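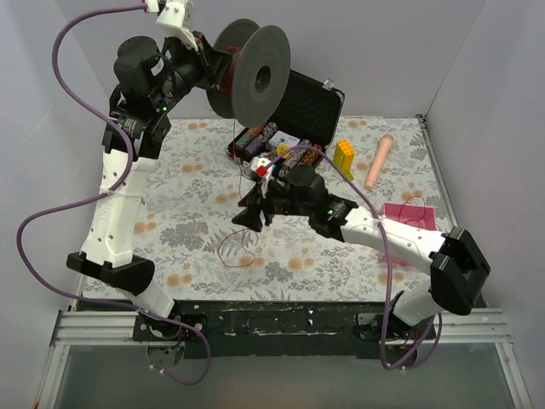 Section 4. Teaching a two-arm task by hand

By now you should have both follower arms bolted down, cabled and homed (that was Section 3). If either one still twitches when you power it up, go back and redo the homing before you read any further. I've tried teaching through a twitch. The arm learns the twitch.

I wrote this guide for the Lavomia tabletop kit, which is what I use at my own bench, with the Flurkby leader arms on the operator side. If you have the older Manninen leaders, almost everything in this section still applies, but your trigger works the other way around and you'll want to read the note at the end of 4.3 first.

4.1 Pick a task that's worth two arms

Your first two-arm task should be one where the left hand holds and the right hand does something. Holding a spool in one gripper while the other deals with the wire coming off it is my favorite, and it's the one I'll use all through this section. It's fiddly, but the two arms have clearly different jobs, and that makes it a lot easier on you as the operator. You can more or less park your left hand and think about your right one.

Please don't start with folding. Everyone wants to start with folding! Get 50 or 60 decent takes of something with hard edges first, then come back to cloth when your hands know the leaders.

Write the task down as one plain sentence before you touch anything. Mine says "Left arm holds the spool up, right arm picks up the loose wire from the cloth and lays it in the open case." If you need a second sentence, you've got two tasks, and you should record them separately.

4.2 Set up the table

1. Lay your cloth and pull it flat. A patterned cloth is fine, and I use a floral one a lot, but once you pick a cloth, stick with it for the whole batch. If you want the robot to cope with different cloths later, record a full batch on each one.

2. Put down the things the task needs. For the spool task that's the spool, the wire and a case or tray with its lid open.

3. Now add some things the task doesn't need. A toy brick, a colored square of paper or plastic, whatever is in the drawer. I skipped this step for my first couple of months and ended up with a robot that could only work on a perfectly tidy table. Move the extras between takes, and swap one out every so often.

4. Check your reach with the power on and the leaders live. Take each gripper to the four corners of the area you plan to use. If the elbow has to go completely straight to get there, bring the work closer.

5. Bring the two grippers toward each other, slowly, over the middle of the table. You're looking for the place where the forearms start to get in each other's way. Remember that place. With long forearms like these it's the elbows and links that bump, well before the fingers do.

6. Look at your cables. Each one should have a lazy loop at the wrist and another at the base, with the slack hanging below the rail and clear of the cloth. One cable tie on the long link is plenty. Two ties and you'll start to feel it pull when the wrist rolls.

CAUTION: If your case has loose battery cells in it, insulate the terminals before you start, or use dummies. Bare wire and live cells in the same case are a short waiting to happen, and the gripper can't tell one from the other. I use dummies for all practice work and so should you.

CAUTION: Keep your own hands out of the enclosure whenever the leaders are live. Pause first, wait for the tone, then reach in. The arms are small but they don't stop for fingers.

4.3 Wake up the leaders

1. Sit down. I mean it, your takes will be steadier. Rest your elbows on the table if the height allows.

2. Pick up both leaders and move them into roughly the same pose as the followers. It doesn't have to be perfect. The software wants every joint to be close before it will link up, and it'll show you which one is off.

3. Hold both triggers half closed and tap the pedal once. You'll hear a low tone for the left arm and a higher one for the right.

4. Wiggle one wrist, gently. If the wrong follower moves, your leaders are plugged in swapped. Tap the pedal to unlink, swap the two plugs at the hub and go back to step 2.

5. Open and close each gripper all the way, twice. This lets the software find the ends of the trigger travel. If you skip it, your gripper may look closed on the screen and still be open by a hair on the table, which is exactly enough to drop a wire.

Note for Manninen leaders: the trigger rests closed and you pull to open. You can flip this in the Nikov recorder under Input, Trigger direction. Do it before your first take and then leave it alone, since takes recorded both ways will play back fine but will drive you nuts when you sit down to practice.

4.4 Practice without recording

Run the whole task at least ten times with the recorder off. I know, I know. You've got it all set up and you want to press the button. But your first few tries will be full of little stabs and do-overs, and you don't want any of that in the batch.

A few things I had to learn the slow way:

Hold a spool by its rim, with the disc on edge, so the wire can come off freely. If you grab it flat, the fingers tend to cover the part you need.

Close on the spool with your trigger, then ease off a touch until you see the fingers relax, then close again. Printed brackets flex, and a gripper that's clamped at full force for five minutes gets warm.

Come down on thin wire from straight above with the fingers spread wide, and close only when the tips are touching the cloth. If you come in from the side you'll push the wire along like a broom. You'll pinch a bit of cloth now and then, too. Open, lift, try again a finger's width over.

Pick up a loose tangle by its edge. Going for the middle feels right and works badly. It all comes up in a clump and then hangs on the fingers when you let go.

Don't watch the screen for depth. Look at the arms themselves if you're in the same room. If you're working remotely, put the side view up large and the top view small. I had them the other way around for ages and kept stabbing the table.

4.5 Record your takes

1. Open the Nikov recorder and start a new batch. Type in your one-sentence task exactly as you wrote it. Copy and paste it for later batches so the wording stays identical.

2. Bring both arms to the start pose. I like the left one up and back with the spool already in its gripper, and the right one hovering over the middle, fingers pointing down.

3. Tap the pedal twice to start. Wait one breath before you move. A short still moment at the start makes trimming much easier.

4. Do the task at the pace you'd use if you were showing a friend. Slow is fine. Stopping dead is not — a robot trained on long pauses will learn to pause, and then it has no good reason to start moving again.

5. If you fumble, recover naturally and keep going. A dropped wire that gets picked up again is a very useful take. A dropped spool that rolls under the rail is not, so tap three times to throw that one away.

6. When you're finished, bring the right arm back over the middle, wait another breath and tap twice to stop.

7. Reset the table with the leaders paused. Shift the wire, turn the case a little, move an extra or two.

How many takes? My best batch for the spool task was 516 kept out of 610 recorded, spread over most of April. You don't need that many to see something happen. I saw the first sensible-looking attempts long before that, but they only worked if I put the case in its favorite spot.

Take a break when you get sloppy. I can tell by my grip: once I'm squeezing the triggers hard, the takes get jerky and I end up deleting most of them anyway. Before lunch is my good time. After 4 p.m. I mostly do sorting.

4.6 Check and sort

Play back every take at double speed. Yes, every one. You're looking for:

- an arm that was linked late, so the first seconds don't match
- a gripper that closes on nothing and carries on as if it had something
- your hand in the enclosure at the beginning or end
- a take saved under the wrong sentence

Mark a take Keep, Trim or Drop. Trim is for a good take with a messy start or finish. The recorder keeps the original when you trim, so don't be shy.

If you're keeping fewer than half, stop recording and look for a reason. For me it's usually been a tired servo at the wrist or a base bracket that had worked loose.

4.7 If something goes wrong

Follower lags behind the leader: close the live preview windows you aren't using. If that doesn't help, check the connector at the base, where the wires hang down. They get nudged.

Status light is off on one joint: unlink, power down, reseat the cable on that joint, power up and home the arm again. Don't just carry on because the arm still moves.

Recorder shows code 957: the two arms' clocks have drifted apart. Save nothing from that take. Restart the recorder (you don't need to restart the arms) and run the sync check from the Tools menu.

Gripper won't let go: wire has probably wrapped itself around a finger. Pause, wait for the tone, and free it by hand. Don't shake it off with the leader, as tempting as that is.

Arm sags when you pause: some sag is normal with the forearm stretched out low over the table. If it drops enough to touch the cloth, bring the elbow up before you pause, and have a look at the shoulder joint settings in Section 7.

Once you have a sorted batch, go on to Section 5 for exporting. Leave the table set up the way it is, because you'll want the same cloth and the same case for your first test run.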